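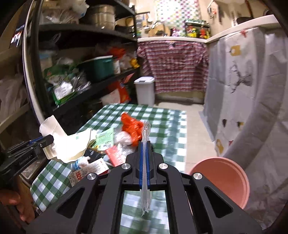
Clearing the table with a pair of hand-held grippers, one of the household jobs in the Pondel recordings.

Home | Opinion | Workshop | Archive | About

Let the robots learn from messy kitchens

July 4, 2018
By the Zosonham columnist
14 comments | 5 shares

I've been arguing with friends about robot training data for months now, and I keep losing the argument at dinner and winning it in the shower, so I'm going to write it down.

My position is simple. If you want a robot to tidy up a home, you should collect its lessons in a home, with somebody's hands on the tool. Forget the clean bench and the row of matching blocks for a while. Go stand next to a table with wrappers on it.

That's how the Pondel project does it. A person holds a gripper in each hand, works the jaws, and does the chore. The camera on each tool records what the jaws were up to, and the arm itself can stay back in the lab until there's something to teach it. The group at Putar has 3513 recordings so far, gathered in 12 kitchens, and I spent most of last weekend going through a pile of them with a pot of coffee (I know how to live).

What I love is how much stuff is in the way! There are paper bags, plastic bags, cartons, all heaped on a checkered cloth, with loaded shelves and a crowded counter behind. You couldn't pay a lab to set that up. They'd put out five objects and space them evenly, and the robot would learn that the world has five objects in it, evenly spaced.

The complaint I hear most is about the plastic. Clear film is a nightmare. It shines, it wrinkles, it shows you whatever is behind it, and it changes shape the second you touch it. My friends who work on grasping would like to leave it out until the easy things are solved. I get it. I've watched a very expensive arm close on thin air next to a sandwich bag and look terribly pleased with itself.

But trash is mostly that kind of thing. Bags and film and thin packets are what's left on the table after people eat, and a cleanup robot that can only handle boxes is a box robot. There's a moment in the recordings where one gripper has a pale green package by the corner while the other holds a long piece of crinkled film with its end hanging into a pink bin. Two hands, two awkward items, one table. I'd take a hundred of those over a thousand tidy block stacks.

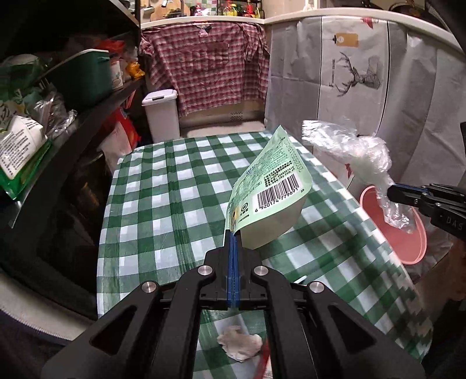 Where I think they're getting it wrong

So I'm a fan, but I've got gripes.

The first is that everybody who records for Pondel is too good at it. They've had practice, and it shows. The test team at Abera trained on a batch of these recordings and told me their arm did fine as long as the first grab was a decent one. When it picked up a bag badly it had no clue what came next – it just carried on as if all was well. I'd like to see more fumbles left in. Drop a packet, pick it up again, keep the tape rolling. We throw those takes away as mistakes, and they're the ones I'd pay extra for.

My second gripe is the hands themselves. A person feels the jaws slip through the handle and tightens up without thinking, and the camera records none of that feeling. The robot gets the picture and has to guess at the squeeze. For a carton, who cares. For a thin bag I think it matters a lot, and I haven't seen a good answer yet. Some kind of force reading at the fingertip would be my vote, even a crude one.

And then there's the counting. 3513 sounds like a lot until you remember it comes from 12 kitchens. I'd trade half the recordings for twice the homes. Give me the narrow galley kitchen with bad light, give me the apartment where the table is also the desk. A robot that's seen the same tablecloth all week probably knows that tablecloth very well.

I've put this to the Putar people and they said more homes means more driving, more scheduling and more asking strangers if you can come in and play with their garbage. Fair enough. I've offered them my place, and they can have the recycling corner as it is – I'm leaving it alone until they get back to me.

14 comments | Share | Print | Next in Opinion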